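Equipment Planner, Manipulation Data Hardware
Arnemach, Hardware Operations Group
Fixed term, 8 months, with possible extension

Arnemach is hiring an equipment planner to manage purchasing and budgeting for its hand-held gripper program. The position reports to Krishnamoorthy Rajan, head of hardware operations. It covers the grippers themselves, their wear parts, cameras, mounts, storage media and shipping cases.

The program currently runs out of the Evitz site and a number of furnished rooms. It will expand in March. The present inventory was bought in small lots by different teams, under different cost codes, and part of it was never entered in the asset register. The first task for the new planner is to reconcile the register with what is on the shelves. The second is to produce a purchase plan that covers the expansion and the replacement of parts during the contract period.

Unit cost for a complete hand-held kit is budgeted at $3,249. This figure includes one spare set of finger pads and excludes freight and tax. Pads are a consumable and are ordered separately after the first set. Annual spending on pads has not been tracked well, and the current allowance of $185 per kit is a placeholder until usage records are available. 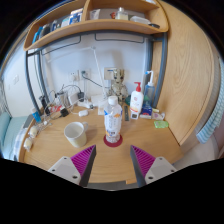
Kits are used on ordinary household and office objects: bottles, mugs, small boxes, tubes, desk supplies. Finger geometry and pad softness therefore matter more to the purchase specification than payload does. The planner will not design parts but must be able to read a drawing, compare two pad materials on a data sheet, and tell a supplier why a delivered lot is out of tolerance.

Duties

Maintain the asset register and assign cost codes.
Prepare a monthly forecast of kits, pads, fasteners and batteries.
Obtain quotes and compare them on total cost, including freight, duty and lead time.
Set reorder points for consumables and review them each quarter.
Evaluate lease and purchase options for the two fixed-arm stations planned under the Tudex project.
Track warranty claims and returns.
Write the equipment section of the annual budget request.

Requirements

At least 6 years in purchasing, production planning or lab operations, of which part must involve electromechanical equipment. Working knowledge of spreadsheets and one inventory system. We use Yao for purchase orders; training is provided. Experience with import paperwork is useful. A degree is not required.

Conditions

Full time, on site at Evitz, with occasional travel to suppliers. Standard hours start at 8:30 a.m. Lifting of shipping cases is part of the job. Salary depends on experience and will be stated in writing before the first interview.

How to apply

Send a resume and a one-page note describing an equipment budget you prepared, the largest error in it, and how the error was found. Remove confidential supplier names and prices. Address the application to Krishnamoorthy Rajan, Hardware Operations, and put "Equipment Planner" in the subject line. Applications without the note will not be reviewed.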